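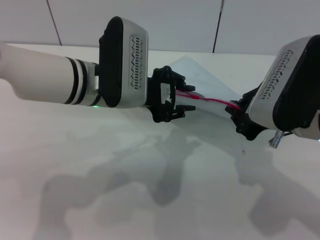 Worktable Surfaces and Wall Panels, Brasside Annex

Posted 24th July by facilities_desk

Members are invited to comment on the proposal to keep white tops and pale gray wall panels in the remaining rooms at Brasside. Replies will be reviewed before the September order is placed with Karnasix.

bench_user_44
I support the white top. Small dark parts are easy to find on it, and marks are noticed before they set.

northroom
I must respectfully disagree. A white surface beside a pale wall is tiring over a full shift. Our section requested a mid-gray top last year and received no reply.

facilities_desk
The request was received. Gray tops were quoted at 2,000 more for the floor, and the quotation has been placed in the Purport folder.

northroom
Thank you. Does that figure include fitting?

facilities_desk
It does not.

panelwork
My concern is with the wall. Large flat panels wipe down well, but the dark seams between them collect dust. I would ask that the seams be sealed in all 12 rooms.

bench_user_44
Sealing was tried in the Ankrah building and had to be cut out whenever a panel was removed. I would leave the seams as they are.

panelwork
A removable strip would meet both concerns. I will submit a sample.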